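Furneck opens second furniture repair workshop in Justby

JUSTBY, 6th February – Furneck, the furniture repair and resale company, will open a second workshop in Justby this April. The site on Planon Street covers 1000 square meters and will handle tables, chairs, cabinets and bed frames from homes and small offices across the region.

The company's first workshop, in Buzatu, took in 894 pieces last year. Most came from households that wanted to keep an item they already owned. The rest were bought from house clearances, repaired and sold through the company's showroom.

"We were turning people away by the end of the summer," said Yutong Liang, managing director of Furneck. "A second site means a customer with a split tabletop or a loose joint should get it back in weeks – right now the wait in Buzatu is close to three months."

The Justby workshop will employ 12 people when it opens. Four will transfer from Buzatu and the others will be hired locally, including two apprentices. Applications for the apprenticeships close at the end of this month.

Repairs will start at $140 for a single item, including a written estimate. Collection is free within the Justby city limits. Customers outside the city can bring pieces in or book a paid pickup.

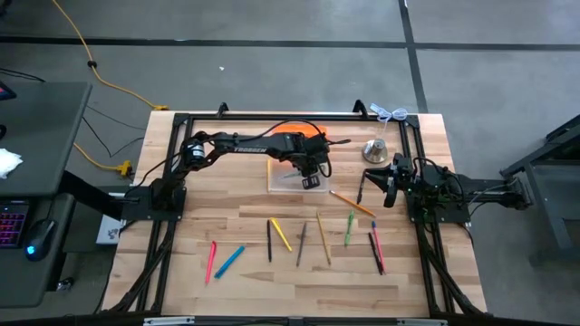
Butcher-block tops will be accepted at both sites for sanding, crack filling and oiling. Until now the company has sent larger tops to an outside contractor.

A small showroom at the front of the building will be open Tuesday to Saturday. Upholstery work will stay in Buzatu for the time being.

Bookings for Justby open in March by phone or at the Buzatu front desk.

Media contact: Furneck press office, Buzatu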